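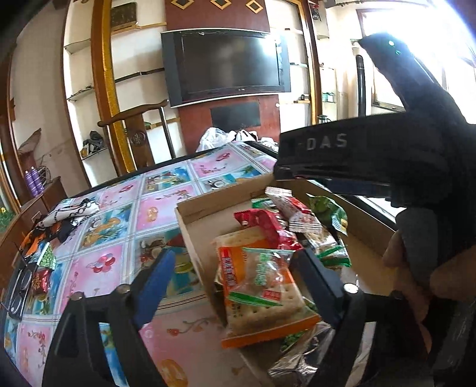

Zumira Opens Its Doors for an Afternoon of Hand-Held Gripper Demonstrations

Visitors try teaching a packing task with snacks, a cardboard box and two grippers

FOR RELEASE IN AUGUST

Zumira, a developer of training methods for household and packing robots, held an open day this month at which members of the public could pick up the company's hand-held grippers and use them on everyday objects. Over the course of the afternoon, 60 visitors took a turn.

The main demonstration used wrapped snacks in an open cardboard box on a table with a patterned cloth. Visitors were asked to take hold of one packet at a time with the gripper fingers, lift it out of the box and set it down on the cloth. They were then asked to put it back. The task was the same for everyone, though people were free to choose which packet to start with and how to approach it.

"We picked snacks on purpose," said Roswitha Ortner, who leads the demonstration program at Zumira. "A cracker in a wrapper is light, it slides, and it breaks if you squeeze too hard. Most people have handled thousands of them and have never had to think about it. With a gripper in your hand you start thinking about it right away."

How the grippers work

The tools used at the open day are held in the hand by a handle and have two fingers that close on an object. A person does the job with the tool, and the recorded movements are later used to train a robot arm fitted with the same kind of fingers. The company calls its training software Golulix. It was shown on a laptop in the next room, where visitors could watch earlier recordings played back and see which parts of a movement had been marked for use.

Zumira records most of its packing tasks in furnished living rooms and kitchens. Light from a window, shiny wrappers and a busy tablecloth all make it harder for a robot to tell where one object ends and the next begins, and the company wants its recordings to include those conditions.

"A plain gray table is easy," Ortner said. "People don't have plain gray tables. They have a tablecloth with pictures on it, and their glasses are lying there, and there's a bag next to the box. We leave those things where they are."

What visitors found difficult

Staff kept notes during the afternoon. The most common trouble was with packets standing close together in the box, where a finger had to be worked in between two wrappers before anything could be gripped. Flat packets lying on the bottom were the next most common. Several visitors tried to pick these up by the edge seam and found that the packet turned in the grip on the way up.

Children generally did well - they were less careful at first but quicker to change their hold after a miss. Adults tended to go back to the same spot two or three times before trying another angle.

Of the recordings made by visitors who agreed to have their turn saved, 88 were kept for review. They include missed grips and dropped packets. Zumira does not use visitor recordings for training until they have been checked by a member of staff, and visitors can ask for theirs to be deleted.

Partners at the event

The snacks were supplied by Grokero, a regional grocery distributor that is considering robot packing for its mixed gift boxes. Margit Juhász, operations manager at Grokero, attended and took a turn at the table.

"Our mixed boxes are still packed by hand, and they will be for a while," Juhász said. "I wanted to see what the hard parts are before we talk about a trial. The soft bags worry me more than the crackers do."

No date has been set for a trial. Koller, which makes finger pads for Zumira, also sent staff to answer questions about pad materials and wear.

Next open day

Zumira plans a second open day later in the year. It will run for 2 hours, starting at 2 in the afternoon, and will include a folding task with kitchen towels as well as the snack box. Admission is free. Children under ten should be accompanied by an adult. Places at the table are given out on arrival, and visitors who only want to watch do not need one.

Schools and companies that would like a separate group visit can write to the Zumira visitor desk.

Press contact: Roswitha Ortner, Demonstration Program, Zumira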